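Closed-loop pushing with a single rod: speaker notes
Killeo workshop, 2022-05-10
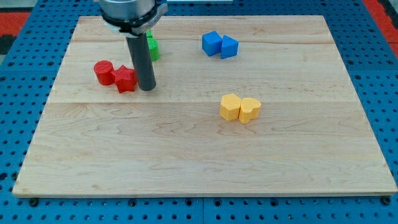 Start with the planner. Urnine takes a goal as plain text and returns a short motion of the rod tip in the plane of the board. No grasping, so the action is two numbers, dx and dy, and height is held by the arm controller. Say this early, people always ask about z. The policy runs at 15 Hz. The instruction is parsed once and the image is read on every step. Point at the red star on the slide: with the rod directly to the right of it, a push left goes into the star and then into the red cylinder touching it. The planner has to decide whether that is one object moving or two. Version 1 treated touching blocks of the same colour as one blob. Version 2 keeps them separate by shape.

Next slide, perception. Segmentation is by colour first, then outline. Occlusion by the tool is the main source of error - the green block behind the rod is the usual sort of case. We carry the last good pose forward for up to 200 ms, then mark the block as unknown. Do not skip the word "unknown". Kivness used to report a stale pose with full confidence and the planner believed it.

Contact model. Quasi-static, friction assumed even over the board. Wrong near joints in the wood, good enough elsewhere. The heart shape is the worst to push because the contact point slides off the lobes. We replan; we do not try to model it.

Logging. Every episode is stored with image, command, tip position and the planner's chosen target. 1,151 episodes so far, all replayable in the Rezaei viewer. If the network is up, show one replay at half speed. If not, go straight to the failure table.

Failure table. Read the rows in order: wrong block chosen, lost contact, pose lost behind tool, timeout. Spend most time on row three.

Open points: approach direction is still picked by hand-written rule. Learned version planned for November. Then questions.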